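Can a robot arm tidy up after the kids yet, or am I dreaming?
Home and Workshop Help > Gadgets and machines
Asked by Nasthorpe_mum, July 26, 2020

Serious question. Two kids, blocks all over the floor every single night, and I saw a second hand arm going for £279 on a local selling page. Advert says "picks and places". Does that mean it could put toys back in a box by itself? Not bothered if its slow. It can take all night for all I care. Partner says I've lost the plot. We also have a small unit in Bronstead where we pack candles so if it's rubbish with toys maybe it could earn its keep there. No coding skills whatsoever but I can follow instructions.

sturside_tinkerer
Short answer, no, not on its own. Longer answer, blocks into a bin is about the kindest chore you could give one and people do get it going, but look at what the job looks like when it's set up for the machine.

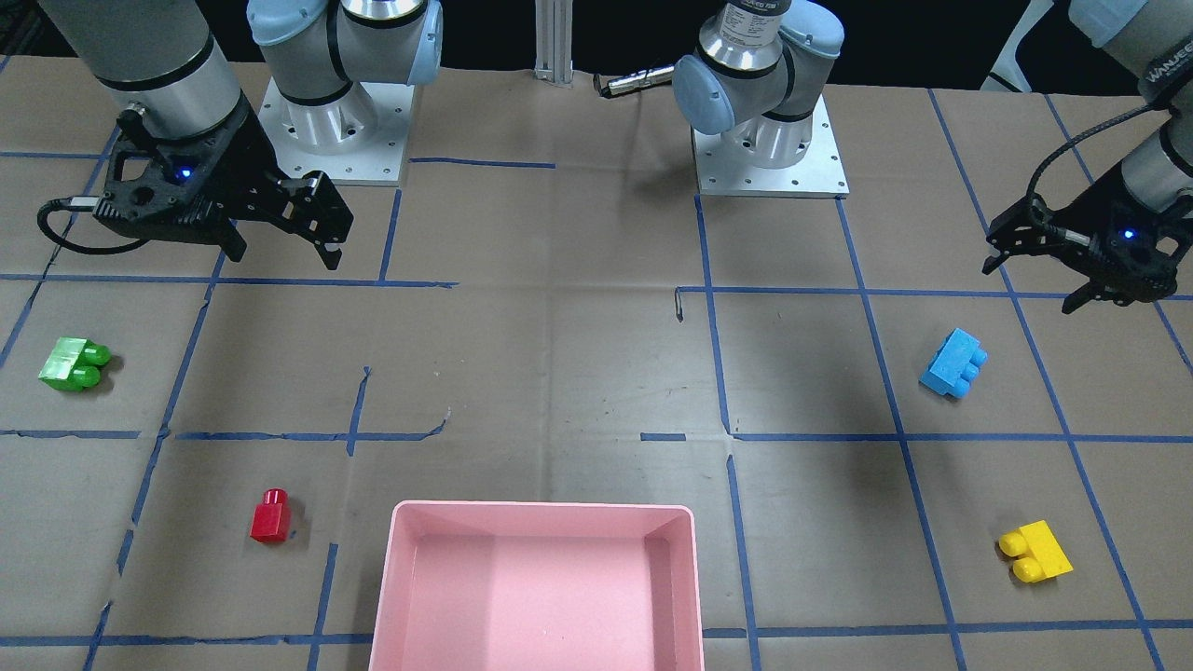
Toy blocks, a pink bin, paper and blue tape on the table.

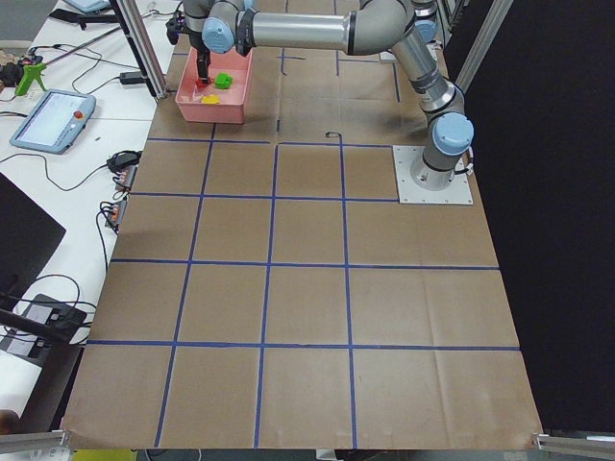 So a bench, bolted down arms, a handful of blocks with plenty of space between them. Your living room is not that. Blocks under the sofa, blocks in a heap, one inside a slipper. An arm on a plate can only get to what's in reach and it won't go and look for the rest. Heaps are the worst bit, fingers need room either side of the thing they're grabbing.

Other stuff to know before you part with money:
Ask if the controller and the power supply come with it. Arm on its own is a coat hook.
Ask what it can lift, stretched right out, not folded up. Big difference.
"Picks and places" in an advert normally means it goes to the same spot over and over. Move the block a couple of inches and it shuts its fingers on nothing. For it to find things you want a camera plus software, and thats where the hours go. Took me over 8 evenings to get mine putting pegs in a tub and it still drops them.
Keep the kids well away when it's powered. Really. Even a little one can nip fingers.

Candles are a better bet, same size, same place every time. I'd start there and forget the toys for now.

gluepot5
dont bother. get a big sheet, kids play on the sheet, pick up the corners, tip into box. done in 2 mins. no robot needed

Sibiya Repairs
Agree with most of the long one, bit harsh on the toys though. If the children bring the blocks to a table and spread them out, a cheap arm with a webcam can sort of manage. But then they've already done the tidying, so what are you paying for?

For the candle unit, check the grip. Wax marks very easily and bare hard fingers will leave dents, so you want soft pads or a suction cup. Jars are easier. Work out how many you pack in an hour by hand as well, you'll probably beat it comfortably and you can do the labels too. We looked at one for boxing up small parts last September and stuck with a person and a decent bench.

If you do go and see it ask the seller to run it for you, start to finish, from switched off. If they won't, leave it.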